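4.2 The open day as a setting for the brick task

We had talked for a long time, over a good many cups of tea, about whether the brick task should be shown to visitors at all, and it was Pantelis Bakalis who finally settled the matter by putting it on the programme for the April open day at Ternham. His view, which the rest of us have since come round to, was that people are far kinder to a slow machine when they can see what it is trying to do, and that everybody who has ever sat on a floor with a box of building bricks knows exactly what that is. The large, chunky kind of brick also helps, as visitors can tell the pieces apart from well behind the rope.

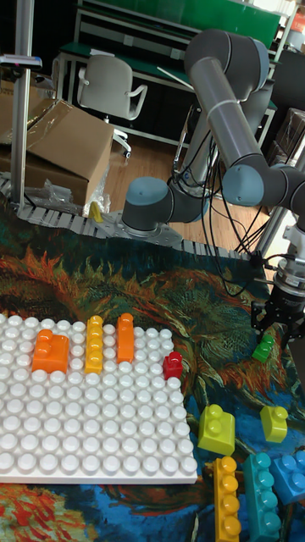
Each session lasted 10 minutes and was led by one of the two authors who know the Hileo control software best. The visitors were first told, in plain words, that the arm would pick up bricks one at a time and put them on the studded plate, and were then left to watch in peace. We had meant to give a running talk over the top, and Thodoris Giannakopoulos had written a rather lovely one, but after the first session we dropped it. People wanted to talk to each other - grandparents to grandchildren, mostly - and what they said was of much more use to us than anything we had planned to say to them.

A good deal of that talk was about where the next brick would go. Visitors guessed out loud, argued in a friendly way and sometimes changed their minds while the arm was still on the move. We took this as a sign that the motion could be read early, a point we return to in Section 5, though we would not wish to lean on it too heavily. A family that has queued for a demonstration wants to enjoy it, and some of the guessing was surely good manners.

The moment that held the room best was the one just before a brick met the plate (Figure 2). Conversation tended to stop there, even among those who had stayed for a second session, and it picked up again once the fingers had opened.

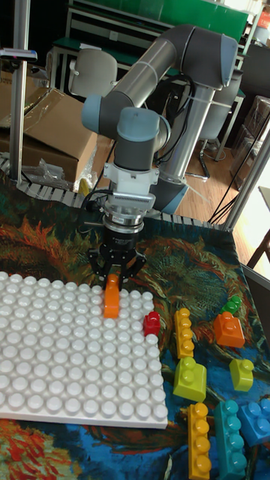
Figure 2. The gripper holding an orange brick upright just above the back of the baseplate, near a red brick at the corner.

Comment cards were handed out at the door, and we are very grateful for the 200 that came back. They were typed up by hand and sorted by theme following the scheme of Kleinschmidt, with one small change: remarks on speed and remarks on patience were kept apart, as our visitors plainly did not mean the same thing by them. Several cards asked whether the arm ever got bored, and we have filed these under "other".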